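Vikas Mathur wrote on 10 August 2023:
> Can someone post notes from the Sullville open day? I only caught the last 2 runs and Ermanno wants the fixture details.

Vikas, notes as promised. The task was garment hanging with the hand-held grippers: plastic hangers, one curved black rod, black cloth behind. Tall foam letters on the cloth, so visitors could find us.

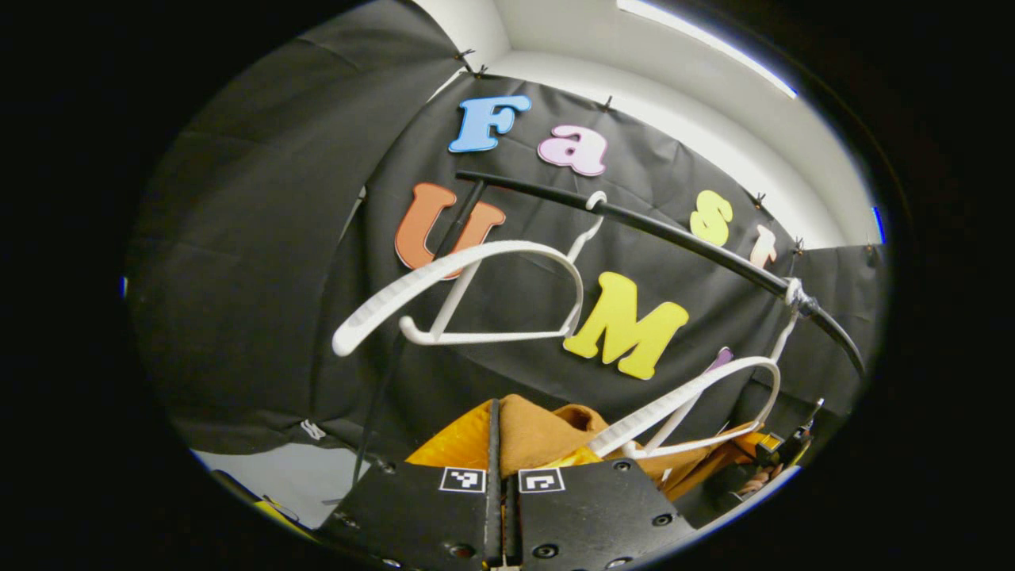

Lundavska - Handling Group, Soft Goods

In the orange garment case the fingers go in nearly closed. Mirjana's point was that bunched cloth gives you no clean edge to grip, and I agree. We allowed 90 seconds per attempt and 3 attempts per visitor group.

The brown jacket was the easier item. It has a real collar and stays put on the hanger - Jhonatan used it for the approach demo.

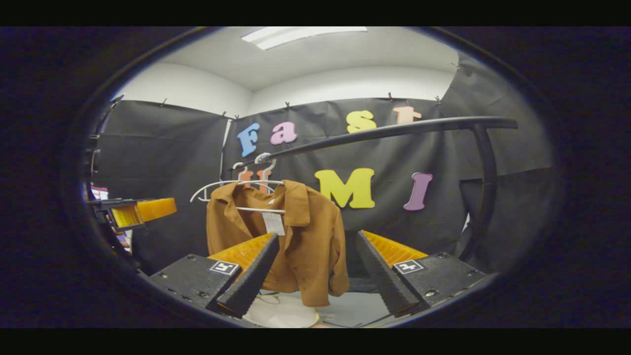
Brown jacket on the hanger, fingers open either side.

Open items: Ronaldo still has the Divex spare pads. I need the rod height from whoever packed the stand.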